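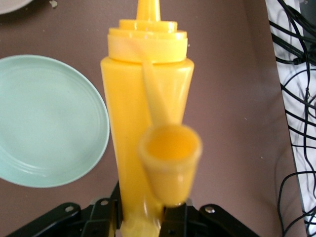
노란 스퀴즈병과 민트색 접시

1/ 라구스 구시가에서 4박 하고 왔어요! 숙소 얘기 물어보신 분들이 계셔서 타래로 풀어봅니다. 이름은 플라네데르(Planeder), 객실 8개짜리 작은 게스트하우스예요.

2/ 위치부터. 버스터미널에서 900미터인데 길이 거의 평지라 캐리어 끌고도 갈 만했어요. 마지막 골목만 돌바닥이라 덜컹덜컹. 바퀴 작은 캐리어면 거기서부터는 드는 게 빨라요.

3/ 체크인은 오후 3시부터. 저는 오전에 도착했는데 짐을 받아 주시고 동네 지도까지 챙겨 주셨어요. 볼펜으로 빵집, 약국, 세탁방에 동그라미를 쳐 주셨는데 그 지도를 여행 내내 들고 다녔습니다ㅋㅋ

4/ 방은 3층 안쪽. 엘리베이터는 없어요! 계단이 좁고 가팔라서 무릎 안 좋은 분은 예약할 때 1층 방을 꼭 물어보세요. 대신 3층은 창문을 열면 지붕들 너머로 바다가 한 줄 보입니다. 아침마다 그거 보려고 알람보다 먼저 일어났어요.

5/ 2월의 라구스는 해가 지면 꽤 쌀쌀해요. 난방은 벽걸이 하나인데 방이 작아서 금방 따뜻해졌고, 담요는 말씀드리면 더 주세요. 욕실은 샤워부스만 있고 수압이 진짜 좋아요. 이건 정말 자랑하고 싶은 수준!

6/ 조식은 8시 반부터. 빵, 치즈, 오렌지, 커피에 달걀은 그때그때 부쳐 줘요. 주인 이아라 파리아스(Iara Farías) 님이 직접 굽는 아몬드 케이크가 나오는 날이 있는데, 저는 두 번 먹었고 두 번 다 한 조각 더 달라고 했어요.

7/ 저녁은 걸어서 갈 수 있는 디키에르(Dikier)에서 두 번. 생선구이가 담백하고 감자가 맛있어요. 자리가 금방 차니까 일찍 가거나 전화해 두세요. 숙소에 부탁하면 대신 예약도 해 줍니다.

8/ 가격은 비수기 기준 1박 60유로, 조식 포함이었어요. 도시세는 따로 냈고요. 처음엔 플로브덴(Plovden)이라는 큰 호텔이랑 고민했는데, 거긴 수영장이 있는 대신 구시가까지 버스를 타야 해서 접었어요. 여름이면 마음이 달라질지도요?

9/ 아쉬운 점도 적어 둘게요. 골목 쪽 방은 아침에 쓰레기차 소리가 들린대요(제 방은 조용했어요). 와이파이는 3층에서 가끔 끊겨서 영상 통화는 1층 거실에서 했습니다. 주차장도 없어서 렌터카 여행이면 성벽 바깥에 세우고 걸어 들어와야 해요.

10/ 해변까지 가는 길이랑 절벽 산책로는 따로 타래를 팔게요. 사진이 너무 많아서 고르는 중이에요! 숙소 관련해서 더 궁금한 거 있으면 답글 주세요. 계단 폭 같은 것도 기억나는 대로 답해 드려요ㅎㅎ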